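Wonley Regional Security Forum
Working Group on Network Incidents
Minutes of the March meeting

Present: delegates of the member administrations; secretariat. Apologies were received from the Lutitum delegation, which sent written comments.

The meeting opened at 10.00. The minutes of the previous meeting were agreed with one correction to item 4, where "notified" should read "reported".
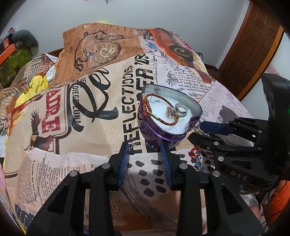
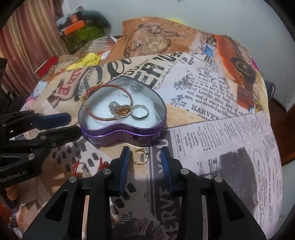
1. Incident reporting
The secretariat presented the figures for the reporting period. Member administrations logged 913 incidents, of which 282 met the threshold for cross-border notice. The Lutitum comments asked for port scans to be left out of the total. It was agreed to list them separately from the next period onwards.

2. Attribution wording
The group considered draft 2 of the joint text on naming a state as the source of an intrusion. Paragraph 6 was not agreed. Several delegations wanted technical evidence to be shared before any public statement. Others held that this would delay a response and might expose sources. The paragraph stays in square brackets.

3. Contact line
The test of the direct line between duty officers was noted. Calls to the Zalten desk went unanswered outside office hours. Zalten will supply a second number and confirm its night cover in writing.

4. Hrynyshyn study
The final report on attacks against ministry mail servers was received. The annex on log retention uses different time zones in its two tables and will be returned for correction. Circulation remains restricted until then.

5. Other business
The request to admit observers was deferred. Travel claims must reach the secretariat before the accounts close.

Actions
Secretariat: revised reporting template; return of annex.
Zalten: contact details and night cover.
All: written comments on paragraph 6.

The meeting closed at 12.40.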